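List archive: kitchenware-swap
Subject: Re: Re: mixed bowls, what to keep as a set

Hi all,

I went through the bowls again for the Manríquez lot and put them out on the black table with the light wood border. Replies to the earlier questions are under the pictures.

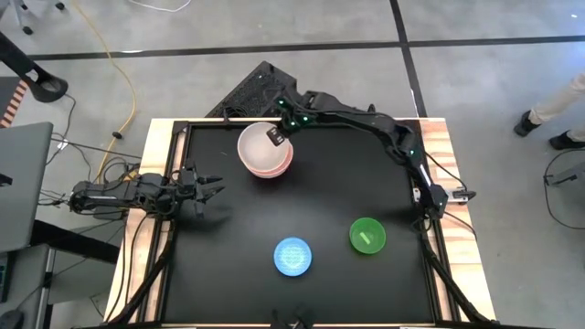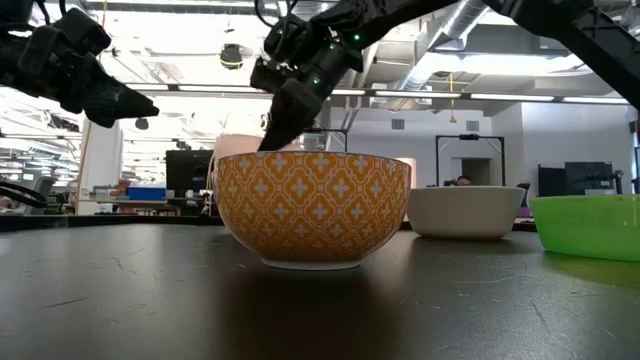
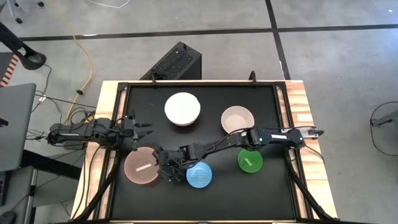 Page last changed: September 19, 2025

The earlier message said:

> I have a shelf of single bowls left over from the June sale and I
> would like to pass them on as one lot. Before I say yes to yours
> as well, can you tell me which are ceramic and which are plastic?
> The last box I got had both stacked together and two of the glazed
> ones came out chipped. Also, do any of them match? I don't mind odd
> colors but I need to know what to write on the label. And please
> say what you want for postage.

Taking those in order.

The one with the orange and white pattern is ceramic. It is the large one in the second picture, with white flower shapes inside the orange outlines and a narrow white foot. I'd like it to go to someone who will use it for serving. It came from a Prostau set and I have never found the others.

The plain white one is smooth and shiny on the outside. Pack it like the patterned one, with paper inside and out.

The bright green bowl is plastic and you can see light through it. The pink and the light blue go in the same bag. The blue has a textured surface, which holds on to flour, so I use a brush on it. I would call these three "colored, assorted" on the label. They are close enough to go together on a shelf, but I wouldn't sell them as a match.

The beige one in the third picture is the one I keep changing my mind about. Put it down as a maybe.

For packing, I used to put everything in one tall stack and I've stopped doing that. Plastic can nest with plastic. The glazed ones go in separately, on their sides, with card between them. The Closik boxes are the right width but the bottoms are weak — tape them twice. A box with 16 bowls in it is too heavy for one person on stairs, so please split anything that size.

I wash everything in plain dish soap. Someone asked off list whether to use Virkon on secondhand kitchen things. I don't, and I would leave it out of the lot notes.

Postage was 59 for the last box, which weighed more than 700 grams over the band I had paid for. I'd sooner you paid me nothing and collected. If you can't collect, send me your box measurements and I will get a price.

One thing from my side: do you still have the lids that were listed in June? I need two that fit a wide rim. Color doesn't matter.

I'll hold the lot until I hear back from you.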